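# The Sixth Rule

At Gendura the rules hung beside the door, and I read them every morning, because I was new and afraid of mistakes. Rule one: open the fingers fully before you go near. Rule two: keep your own hands behind the line. The arm was called Stesia. It had done 700 trials before I came.

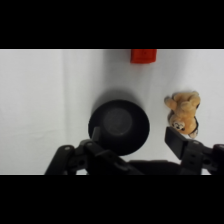
*Rule one: fingers open, bowl and toy on the cloth.*

My first task was to write down each trial, also the bad ones. "Especially the bad ones," said my supervisor, and she gave me a pencil with no rubber on it. I wrote small. By October I had filled two books, and my mother asked on the telephone if I was now a poet.

Rule six was the one I did not understand. It said: wait before closing. 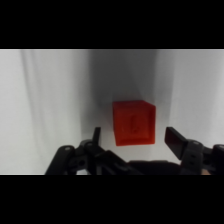 *H. Bisht*

"Wait for what?" I asked.

"For yourself," she said. "Look at the red cube. Look at both fingers. Is there space on each side? Then you may press."

I looked. I thought of my grandfather, who stood a long time before each apple tree with his hand already lifted. The button was under my thumb. I read rule six once more, breathed out, and pressed it.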